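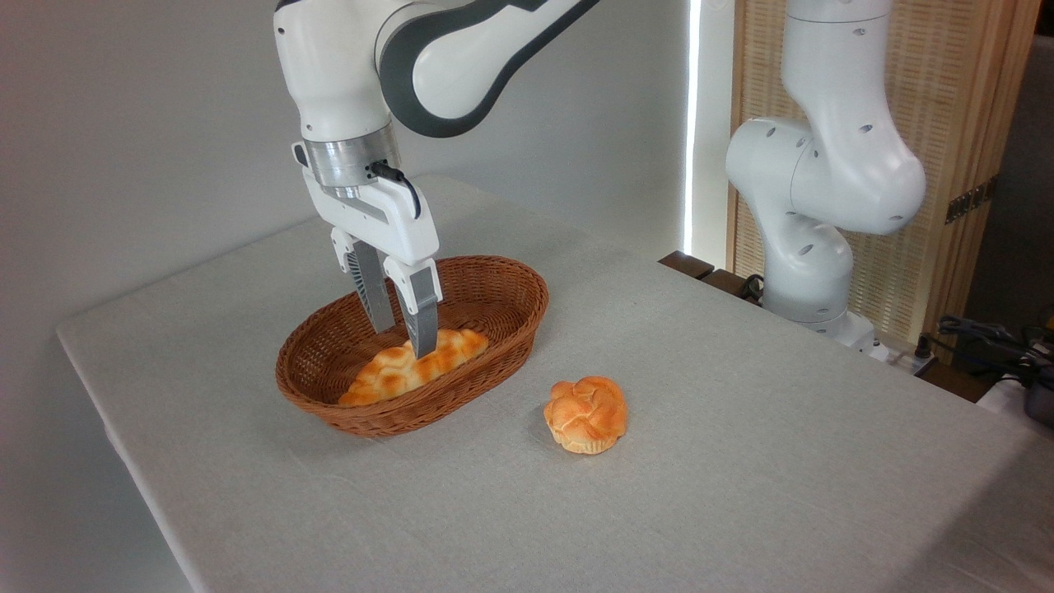
How long should the dough rest before you braid it?

Two hours on the counter suits most kitchens, and a night in the fridge is even better if you can wait! Cold dough rolls into long, smooth ropes and holds its shape while you work.

Our March bake-along at the Quintero Street kitchen brought in 1,073 loaf photos, and we loved going through them -- so many shiny crusts, and a few wild ones with poppy seeds all over. The Kikmont rye braid was the big favorite (try it toasted with salted butter).

Next up is a sweet braid with orange peel and raisins. Brush it with egg twice, once before the last rise and again right before baking, and you'll get that deep brown color. The recipe goes out 4/12/25.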